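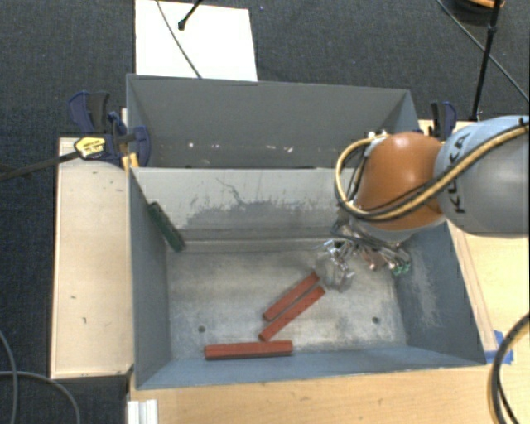

제가 한국에 와서 산 지 이제 3년이 되었습니다. 처음 왔을 때 가방은 하나였는데, 지금은 작은 방 하나가 물건으로 가득합니다. 그래서 8월 동안 집을 정리하기로 마음을 먹었고, 오늘은 긴 물건과 통에 대해서 쓰려고 합니다.

저는 나무 블록이나 막대 같은 긴 조각을 많이 가지고 있습니다. 취미로 작은 선반과 액자를 만들기 때문입니다. 이런 조각은 보관하기가 참 어렵습니다. 동그란 것이나 작은 것은 통에 넣으면 알아서 자리를 찾아가는데, 길고 좁은 것은 그렇지 않습니다. 하나는 비스듬히 눕고, 하나는 앞쪽 벽 옆에 거의 가로로 눕고, 또 하나는 구석에서 벽에 기대어 섭니다. 네 개밖에 없어도 통 바닥이 벌써 복잡해 보입니다. 빨간색 세 개와 짙은 초록색 한 개, 이렇게 색이 다르면 그나마 눈으로 찾기가 쉽습니다.

통은 여러 가지를 써 보았습니다. 처음에는 종이 상자를 썼습니다. 가볍고 돈이 들지 않아서 좋았지만, 장마철에 바닥이 약해져서 들다가 한 번 터졌습니다. 그날 밤 열한 시에 아래층 분께 사과를 드리러 갔습니다. 그때 제 한국어가 지금보다 훨씬 부족해서 "제 나무가 떨어졌습니다"라고 말했는데, 그분은 제가 나무를 키우는 줄 아셨다고 합니다. 다음에는 Flurico라는 가게에서 플라스틱 통을 샀습니다. 색은 예뻤지만 옆면이 부드러워서, 긴 조각을 기대어 놓으면 배가 나온 것처럼 휘었습니다.

지금은 회색 금속 통이 제일 마음에 듭니다. 벽이 똑바로 서 있고, 바닥이 조금 닳아도 저는 오히려 그 모습이 좋습니다. 오래 쓴 냄비 같은 느낌이 있습니다. 단점은 소리입니다. 나무를 던져 넣으면 아주 큰 소리가 나니까 천천히 놓아야 합니다. 바닥에 펠트를 깔아 보았지만 톱밥이 붙어서 청소가 더 힘들어졌고, 결국 빼 버렸습니다.

같은 폭의 통을 두 개 붙여 놓는 방법은 친구 Lourenço Godinho에게서 배웠습니다. 이 친구는 Morais라는 작은 가구 공방에서 일한 적이 있습니다. 한 통에는 아직 고르지 않은 것을 넣고, 다른 통에는 다 고른 것을 넣습니다. 저는 전에 통 하나에서 꺼내어 책상 위에 늘어놓고 다시 넣었는데, 그렇게 하면 책상이 금방 없어집니다. 두 통이 딱 붙어 있으면 손이 조금만 움직여도 되고, 사이로 떨어지는 조각도 없습니다.

놓는 자리도 중요합니다. 저는 오랫동안 방바닥에 통을 두고 허리를 굽혀서 일했습니다. 한 40분만 지나면 일어날 때 저절로 "아이고" 소리가 나왔습니다. (이 말은 교과서보다 제 허리가 먼저 가르쳐 주었습니다.) 지금은 밝은색 나무 상판이 있는 탁자 위에 올려놓고 서서 합니다. 탁자는 중고로 샀고 다리가 조금 흔들려서 한쪽에 종이를 접어 넣었습니다.

바닥에 까는 것으로는 짙은 회색 카펫을 추천하고 싶습니다. 올이 가늘고 촘촘한 것이 좋습니다. 털이 긴 카펫은 작은 나뭇조각을 삼켜 버립니다. 그리고 색이 어두우면 톱밥이 잘 보여서 싫다는 분도 계시겠지만, 저는 잘 보여야 청소를 합니다. 안 보이면 안 합니다.

아직 해결하지 못한 문제도 있습니다. 길이가 거의 700밀리미터인 막대가 몇 개 있는데, 어느 통에도 들어가지 않습니다. 자르기에는 아깝고 세워 두면 넘어집니다. 지금은 옷장 뒤에 있습니다. 아내는 그것이 거기 있는 것을 알고 있지만 아직 말을 하지 않습니다. 우산꽂이를 하나 사서 넣어 볼까 생각하고 있는데, 혹시 써 보신 분이 계시면 댓글로 알려 주십시오.

다음 글에서는 나사와 못을 정리한 이야기를 쓰겠습니다. 유리병을 모으는 중인데 뚜껑이 서로 맞지 않아서 시간이 조금 걸릴 것 같습니다. 틀린 문장이 있으면 그것도 편하게 고쳐 주시기 바랍니다.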